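Tinberg Fleece Throw, Navy

The Tinberg is a large, plain fleece throw from Dralmont. It is big enough to cover a sofa seat and back, or to go over a double bed as an extra layer in November when the heating hasn't quite caught up. The colour is a dark navy and the surface is soft on both sides.

Folding and storing

A throw this size is easier to fold with two people. Take a corner each, pull the cloth tight between you and bring the long edges together, then fold in half until it fits the shelf. Fleece creases softly and the folds drop out once it is back on the bed or sofa.

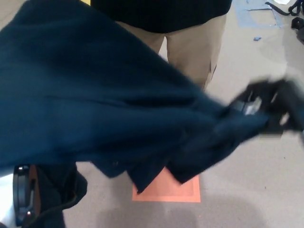 Washing

Wash at 30 or below with similar colours. Leave out fabric softener, as it flattens the pile. Do not iron. Dry on a line or over a rail -- a tumble dryer on low is fine if you take the throw out while it is still slightly damp. Wash it separately for the first 3 washes.

What you get

One throw, folded, with a cotton tie. Packs of 4 are available for guest houses and holiday lets, and orders of more than 25 are quoted separately.

Also in the range

Travstead: the same fleece in a smaller size, for chairs and prams.
Bahrami: a heavier woven blanket with a stitched edge.

Delivery and returns

Orders placed before noon leave the same day. Unused throws can be sent back within 25 days. For trade orders ask for Uyên Lã; for returns and repairs to the stitching, Đức Vũ.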